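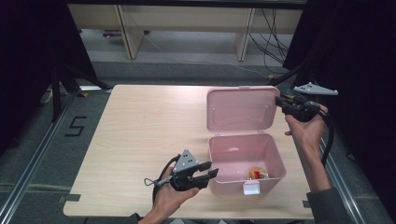
# Home Organization, Session 5: Lidded Boxes and the Snack Supply

Handout by Kevser Yaman, with corrections from Serpil Canpolat. Bring this back next time, please, with your own notes in the margins!

Last session was drawers. Today we get to boxes with lids, my favorite part of the whole course, and I'll try to keep myself to the hour.

## 1. Hinged lid or loose lid?

A loose lid gets put down somewhere. Then something gets put on top of it, and by the weekend you have an open box and a mystery. A hinged lid stays with its box, and you can work with both hands inside. The price is space: the lid has to swing back somewhere, so a hinged box on a low shelf has to come all the way out before you can open it.

Measure before you buy:

- height of the shelf, minus a finger's width
- depth of the shelf, front to back
- height of the box **with the lid standing open** (everyone forgets this one, me included)

If you only remember one number from today, make it the third.

## 2. Latches

Try the latch in the store. Open and close it several times with one hand, then with the other. You want a click you can feel. If children will use the box, let them try it too - a latch that defeats a six-year-old will be left hanging open all year, and then you might as well have bought a tray.

Latch side faces out on the shelf, always. Label goes beside the latch, never on the lid, or you'll be reading it from a stepladder.

## 3. What goes in first

Start with one item. Really, just one! Put it in, look at it, and decide what kind of box this is going to be. If the first thing is a packet of crackers, this is a snack box, and batteries don't live here.

For packaged food:

1. Check the date on every packet before it goes in.
2. Newest at the back, oldest against the near wall where your hand lands.
3. Stand packets upright once you have enough of them to hold each other up. Until then, lay them flat.
4. Opened packets get a clip and go in a separate box.

Serpil adds: wipe the box and let it dry with the lid open before loading. Crumbs collect in the corners, and rounded corners are so much easier to wipe than square ones.

## 4. How full?

Stop when the lid closes without a push. A lid that has to be pressed down puts strain on the hinges, and sooner or later one of them gives up. I also like to leave a hand's width free at one end, so you can slide things along and see what's underneath.

## 5. Worked budget

Serpil's pantry, done last June. She had 50 packets of various kinds spread over three shelves and a bread bin. After checking dates and grouping, they went into 5 boxes, 10 packets to a box. She used boxes she already owned, so the only thing she bought was a roll of labels.

## For next time

Choose one shelf at home and one box. Empty the shelf completely, sort it on a table with good light, and load the box by the steps in section 3. Write down:

- what you put in first
- what you took out again, and why
- the open-lid height of your box

We'll compare notes in pairs and then move on to freezer drawers, so bring a sweater if you sit near the demonstration unit.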